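Handout 4: Planning and Budgeting for Hand-Held Gripper Collection
Course section taught by Getachew Sisay. Lab sessions: Jingyi Jiang.

Read this before the costing exercise. Bring a calculator and the blank budget sheet.

1. What is being bought

A request that says "one gripper" is not a request a purchasing office can process. A working unit has five cost lines: the gripper body, the fingers, the camera and its mount, storage, and spares. Write each as its own line, even if one vendor sells them together. Bundled prices hide the consumables, and the consumables are what you will order again.

The course uses three made-up-to-order suppliers in its quotes: Kestex for bodies, Skuvico for finger sets, Mikuš for mounts and fasteners. Request the quotes separately and ask each supplier how long the price holds.

2. Fixed and recurring costs

Fixed cost is paid once per unit. Recurring cost follows hours of use. The usual error is to put finger pads under fixed cost. They wear, and they wear faster on zippers, hook tape and coarse denim than on smooth cloth. Estimate pad life from your own log and not from the vendor sheet.

Figures for the worked problem:

Units planned: 7
Price per complete unit: 292
Subtotal: 2044
Total approved: 2617
Left for spares, shipping and storage: 573

All amounts are in dollars, before tax. Students often spend the remainder on an eighth unit. Doing so leaves 281 for everything else, and one late shipment of pads can then stop the whole group. Argue for or against in your answer, but show the arithmetic.

3. Matching the tool to the task list

Write the task list first. For the Jusport garment project the list covers outerwear, knitwear, bedding and small accessories. Each class puts a different demand on the hardware:

Padded outerwear: bulk near the fingers, slick face fabric, few thin edges to hold. Opening width matters.
Knitwear: stretches under load. Pad texture matters.
Bedding: large area, often patterned. Camera field of view matters.
Accessories: small and stiff. Fingertip alignment matters.

If one finger set cannot cover every class, budget for two sets per unit and count the time needed to swap them. Swap time is labor and goes on the labor line.

4. Grasp points and fasteners

On a quilted jacket, the cuff or hem is usually a better place to pinch than the body, where the filling spreads the fingers. Check the hold at such an edge before accepting a finger set.
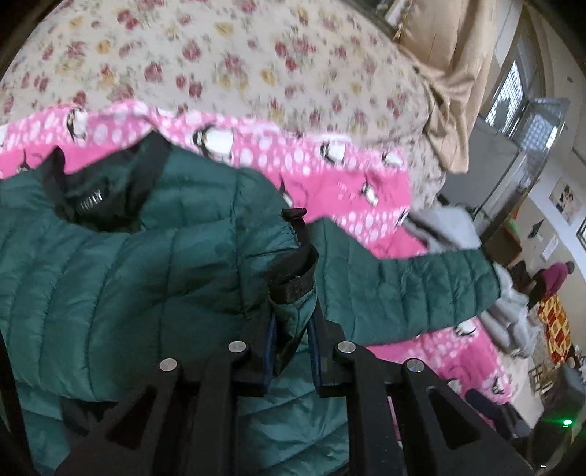
Fig. 4.1. Cuff of a quilted jacket held between blue-edged gripper fingers. Note the screw heads on the linkage arms.

Fasteners are cheap and are left out of most student budgets. List screws by thread and length, and keep a spare for each position on the linkage. Cut-outs in the arms save weight but give cloth a place to catch — inspect them for rough edges on delivery.

5. Site costs

Work in furnished rooms needs less equipment than a lab bench and more planning. Allow for travel, charging, setup and putting the room back in order. Daylight changes during a session, so either schedule by the hour or add a lamp to the equipment list. Choose one and state it.

6. To hand in

One budget sheet, with the five cost lines from section 1.
One paragraph on the eighth-unit question.
A reorder date for finger pads, assuming work begins in June. State the pad life you used and where you got it.

Quotes without an expiration date will be returned unmarked. Questions on section 2 go to Jingyi Jiang during lab hours.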